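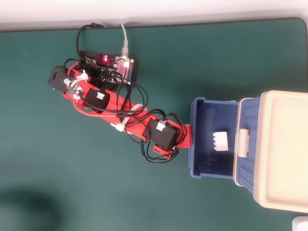 A drawer is only a place to hide what one has not decided about, Embla Solberg wrote in response to our May column on small storage, and she would have workplaces do without drawers altogether. Her objection deserves a considered answer.

It is true that a closed drawer conceals. Staff at Govindasamy were recently asked to empty their desktop units, and one unit held 84 items, most of them spent pens and keys to unknown locks. An open tray would have shamed its owner sooner. Yet open trays gather dust, and they invite every passing hand to add a paper clip.

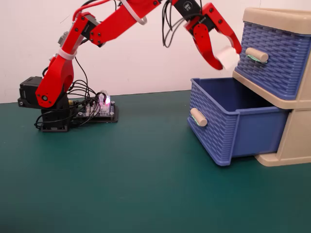

The small two-drawer unit remains, in our view, the better arrangement, provided that each drawer is given a single purpose and that one of them is left empty at the close of the week. An empty drawer is not wasted space – it receives whatever arrives on Monday and keeps the work surface clear.

We would therefore ask Ms. Solberg to reconsider. The fault she describes lies in the habit of filling, and a shelf or an open box will suffer from it equally. Offices that adopt the practice should label both drawers and review the contents twice a year.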